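Hard Water and Shared Boilers: Notes for the Winter Quarter
January 24, 2018

Several buildings on the Grukurbridge side of the estate have reported slow hot water recovery in the mornings. Flovstead, the maintenance contractor, has now inspected the plant room at Asamoah Court and found scale on the primary heat exchanger. The deposit was 2 mm thick at the inlet end. Scale conducts heat poorly, and the boiler runs longer to reach the same set point.

Incoming water on this side is hard. The softener at Asamoah Court serves 32 apartments and was sized for a daily draw of 3,000 gallons. Its resin bed is original to the building and no longer holds its rated capacity between regenerations. Flovstead will replace the resin in February and descale the exchanger during the same shutdown.

Residents can deal with scale inside their own units at any time. Shower heads and faucet aerators unscrew by hand in most cases and can be soaked in white vinegar overnight. Do not use vinegar on marble or other natural stone. It etches the surface.

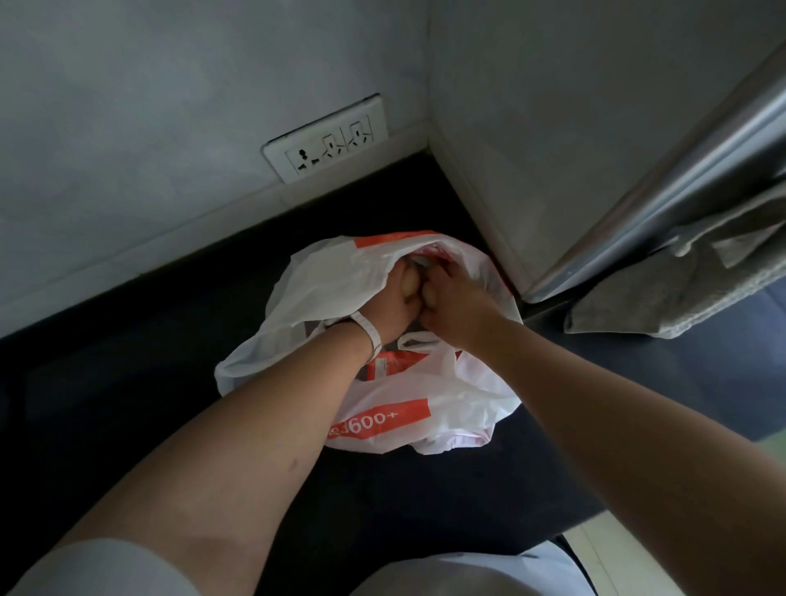

Both hands in a white plastic carrier bag.

The replacement softener controller is an Istilora unit with metered regeneration. The old timer regenerated every night, whatever the actual use. The new one counts gallons and starts a cycle only when the remaining capacity falls below 700 — a setting that can be changed later if the hardness readings call for it. Salt use should drop, though we will not have a reliable figure until the unit has run through a full quarter.

During the shutdown, cold water will stay on. Hot water will be off from the morning until late afternoon. After service is restored, run the hot tap in the bathtub for a few minutes before using a shower or a washing machine. Some cloudiness is normal at first and is caused by air in the lines.

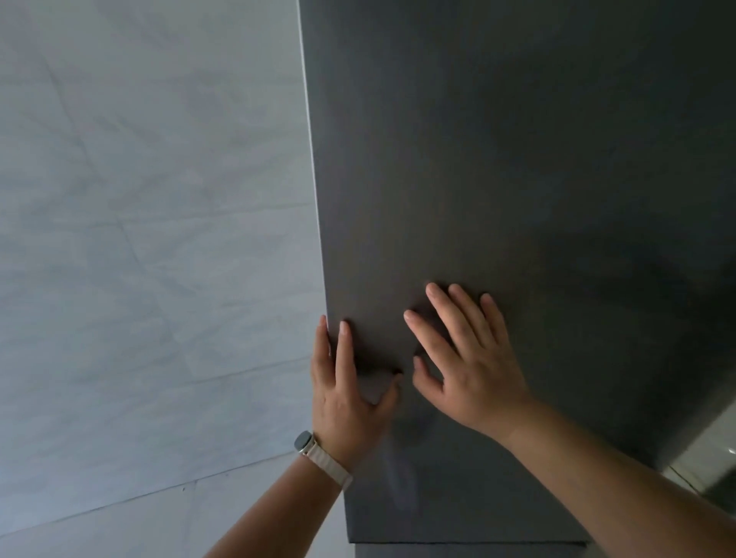 Will softened water reach the kitchen cold tap?
The kitchen cold line is fed ahead of the softener in every unit, so the water there stays hard and its sodium content is unchanged.

Hardness readings from the plant room will be posted next to the mailboxes once the new resin has settled.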